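Anonen Wi two-arm table unit
Product no. 2214

The Wi is a two-arm unit for light hand work at a table: cutlery sorting, tray setting, small packing jobs. It is made for canteens, care kitchens and catering stores where the same small movement is repeated all day. The unit works on a normal flat table and needs no cage at the low speed setting.

Each arm has its own gripper with two fingers. The arms can work together, or one can hold a piece while the other waits open for the next. A spoon can be gripped upright by the handle, so the bowl stays untouched. 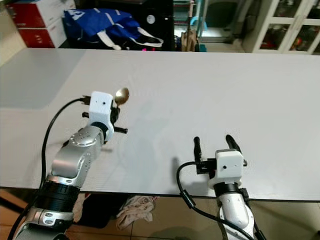 At the Lornstead kitchen, Paltby wrote to us that the first weeks were slower than by hand, and that the staff did not like to stand and watch. What changed was the end of the shift - the sorting no longer waits for the person who is already tired, and the people who did it have moved to serving and to checking the trays. Paltby also asked for a quieter stop signal. It is included from February 2025.

We advise to plan the new duties with your staff before the unit arrives. One person per shift should be trained to start, pause and clear the unit. The training takes 150 minutes and is done at your own table.

In the box: two arms with grippers, cables, stop button, printed guide
Spare finger set: product no. 204
Price: $2949 per month, service included
Colour: white and silver with black parts

Delivery and set-up are arranged by Anonen. Please measure your table before you order.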